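Nolell Opens Refitted Work Hall to Local Groups

Thu 2 August - Nolell has completed the refit of its hall on Ustero Road and will open the space to community groups and small firms this month. The work began in June under the contractor Hattori and was finished on schedule.

The hall keeps its white ribbed metal ceiling and white crossbeams. Fluorescent lighting and wall-mounted air conditioning serve the room, and black upholstered seating is provided for users.
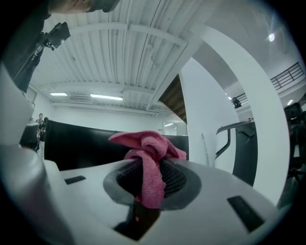
Bookings may be made by the half day or full day. The refit cost $3400, of which $2000 was met by Nolell and the remainder by its partner Trinon. A refundable deposit of $200 applies to evening use. Groups are asked to wipe down seats and shared surfaces before leaving - cloths are kept at the supply shelf by the entrance.

The lighting was reviewed as part of the project, and the long ceiling fixtures will stay on during all booked hours.
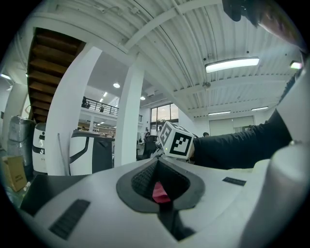 Gunnlaugur Thoroddsen said that a bright room with good seating had been the most frequent request from local groups, and that he expected the evening hours to fill first.

Applications for the first booking period are now being accepted at the Nolell front office. Existing users do not need to register again.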